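Block cell FAQ

Common questions about the pushing cell at Gradelura. If yours isn't covered, ask Eglė Hunt or Saulius Kütt.

How do I start the cell in the morning?
Turn on the controller, wait for the green lamp, then release the brakes from the pendant. Run the warm-up program once at low speed. It takes two minutes.

Do I have to recalibrate every time?
No. Recalibrate if the marker on the table has been touched, if the rod has been taken out, or if the arm has hit something. Otherwise once in 14 days is enough.

How do I check the rod height?
Jog the arm down over the board with a sheet of paper under the tip. Stop when the paper drags but still pulls free, and save that height as the work plane. Check it at one corner and again in the middle — the maple moves a little with the seasons, and in April we had to shim the back edge.
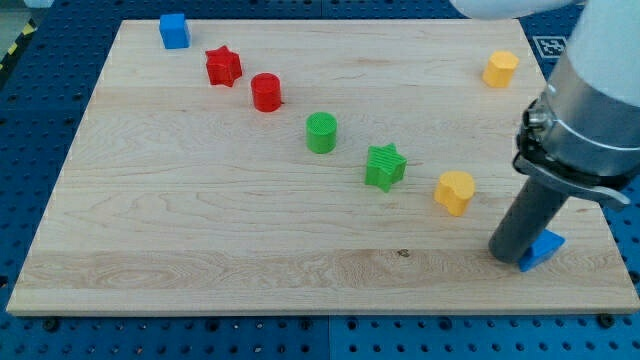

If the two readings don't agree, shim the board and leave the tool alone. Changing the work plane to suit a tilted board only moves the problem to the other side.

The rod slips in the collar. What now?
Stop the arm and tighten the clamp. If it still slips, take the rod out, wipe it and the inside of the collar with alcohol, and refit. Don't use tape. Check the height again afterward.

Can I sand the board?
Lightly, with 400 grit, along the grain. Brush off all the dust before the blocks go back on.

What speed should I use?
Keep it at 60 percent or lower. Blocks tip over above that, the triangle first.

The camera can't find the marker.
Wipe the marker with a dry cloth and look for glare. If a corner is lifting, print a new one at the same size and recalibrate.

Who orders spare rods?
Rimantas Avotiņš, through Masson. Tell him when you take the last one out of the drawer.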